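Week 5 – Reach, grip and the working height of things

Notes only, not a full script. Bring last week's sheet, we'll need the table on the back.

Where we got to: standing posture, neutral spine, why the "correct" chair doesn't exist. Today the arm. Mostly the forearm and hand, becuase that's where the complaints come from in the Nendercombe survey (1,039 returned forms, kitchens and packing rooms mixed together, so careful what you claim from it).

1. Reach zones

Two zones to remember. Near zone – elbow stays by the side, forearm sweeps. Far zone – whole arm out, shoulder does the work. Anything used every minute or so goes in the near zone. Anything used once an hour can go in the far one. Past that you lean, and leaning counts as trunk load, see week 3.

Common exam slip: drawing the near zone as a half circle centred on the belly. It isn't. Two overlapping arcs, one from each elbow. The overlap is the best bit of the bench and usually has someone's coffee on it.

Reach is measured from the shoulder but limited by the clothes, the bench edge and whatever is in the road. Loose sleeves drag on trays. Stiff sleeves pull up at the elbow and people start lifting the shoulder to compensate. Ask what is worn on the job before you measure anybody.

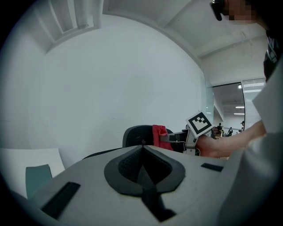
Fig. 5.1 Bare forearm and hand reaching from a loose white sleeve.

Which way does the load go? Draw the arm as a lever, elbow as pivot. Hand load times forearm length, plus the forearm's own weight times the distance to its centre. Do it for a 300 g tin and for an empty hand. The empty hand isn't zero – the arm has to be held up too, and this is the line everybody leaves out of the assignment.

2. Grip types

Power grip: fingers wrap, thumb locks over. Strong, poor control.
Pinch grip: pads of thumb and one or two fingers. Good control, a lot less force.
Hook grip: bucket handle. No thumb needed. Long duration ok if the handle is fat enough.
Flat palm: pushing, steadying. Often forgotten when people list what the hand does in a shift.

Wrist angle matters more than most students think. Bend it right forward and try to squeeze something. Weak. Same hand with the wrist straight, much better. So a badly angled handle makes a strong worker weak. (Try this at home with a bottle, not a glass.)

3. Bench height

Rule of thumb, from the elbow:
Fine work – a bit above elbow
Light assembly – just below elbow
Heavy work, pushing down – well below

The Ronitport case: one packing line, one bench height, staff of all sizes. Benches raised in January to suit the tallest crew, and by the next round of forms the shorter staff had sore shoulders. Blocks under the benches fixed one end of the line and wrecked the other. They ended up with platforms, which then became a trip hazard. Read the case, pp. 11 onward in the reader. Don't skip the costing.

Think about the colour coding they used on the platforms as well. Was it doing anything? Short paragraph for the tute.

4. Repetition

Force, posture, repetition, time. You can get away with one being bad. Two together is where trouble starts. The Toom bakery sheet has 1,000 hand movements a shift at the bagging end, most of them pinch. Low force, but the wrist is bent nearly the whole time.

Breaks: short and often beats long and rare for the forearm. Job rotation only helps if the next job uses differnt muscles. Moving from bagging to labelling is the same pinch with a nicer view.

For next week
Read the Ronitport case, all of it
Measure your own elbow height standing, in the shoes you normally wear
Redraw the two-arc diagram for your desk at home, mark three things in the wrong zone
Lever sum, both loads, show working and units

Assignment 1 is due at 5 pm, same day as the tute. Late slips go to the front office.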